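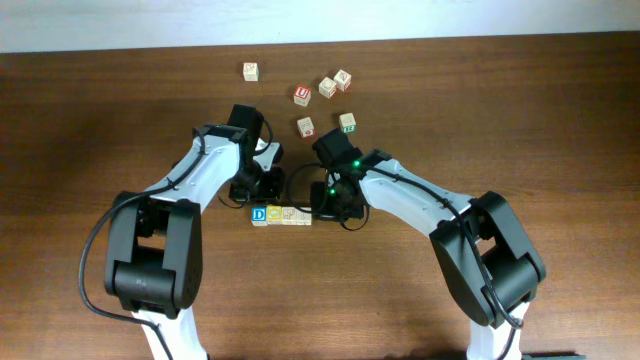 1 September 2020

Tuesday. Up at six, couldn't sleep past it. First day of term for half the street and none of ours, Simon not old enough til next year. Quiet. Made coffee, forgot coffee, drank it cold standing at the sink.

Rent went out. 900. Then the car - Brosetti rang at nine, it's the alternator, and 80 just for looking at it, which I had to say yes to as it was already in pieces. Will be ready Thursday, maybe. Walked to work then. Not bad at all going down, the heat has finally broken and there was that smell off the creek, leaves and mud. Coming back up the hill with the groceries was another story. Bag split by the bridge. Onions everywhere. Man on a bike stopped and helped and I never asked his name, should have.

Work. Olteck order still not in. Phoned twice, held for ages, got cut off, phoned again, got a girl who was nice but new and couldn't find us on the system. We need the card stock by the weekend or the calendars don't happen. Haris Awan says we could switch to the thinner paper and nobody would notice. I would notice. He would too, he's just tired. He has been doing the deliveries himself all August and his back is bad again. Told him go home at three, he went at five.

Ate lunch on the loading dock. Cheese, apple, the last of the plum cake. Wrote half a page of the story on the back of an invoice and now can't find the invoice. It was the bit where the sister comes home and the house has been painted. I had the first line exactly right. Something about the door. Gone.

Have been thinking about the diary thing. I wrote 1000 words a night when I was nineteen, all of it about one boy, and now I can't get down a page before my eyes close. Read some of the old ones on Sunday when I was looking for the car papers. So much weather. Hardly anything about Mom, who was in the next room the whole time. I'd give a lot for one page of what she said at supper. So now I am trying to put down what people say, even when it's dull.

What people said today:

Simon, at breakfast: "Is September the same as yesterday?"
Brosetti: "She's an old lady, you have to be patient with her." (the car)
Mrs next door, over the fence, re the tomatoes: "Take them or I'll throw them at you."
Haris: "Thin is fine. Thin is modern."

Took the tomatoes. Made sauce, too much salt, put a potato in like Mom did, can't say it helped. Simon ate pasta with butter and looked at the sauce as if it had insulted him. Bath, teeth, then the long business of bed. He wants the letter song now instead of the bear song and he wants it 2 times through, no skipping. He stops dead at L every night and has to be pushed over it. After that he's fine, off he goes to Z at top speed. Then water. Then the other water.
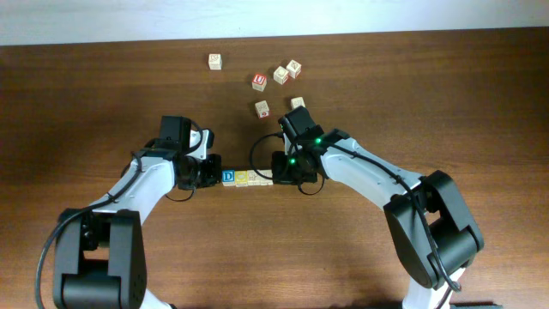

Letter blocks, four in a row and the rest scattered.

Nine thirty. Dishes done, mostly. Called Dad. He has been reading the Vurnix manual for the new boiler cover to cover and wanted to tell me about the pressure valve. I let him. Twenty minutes on the valve, then right at the end, in the same voice, he said he'd found her green scarf behind the dresser and did I want it. Said yes. Didnt trust myself to say much else. He said he'd put it in the mail tomorrow with the spare keys.

Rain starting, I think. Windows in the back room are open, must get up and do those.

Tomorrow - Olteck again, first thing. Library books. Ask about Thursday for the car. Look for the invoice in the blue coat, I was wearing the blue coat. Buy onions, lost three of them to the creek.

Pen is going. Bed.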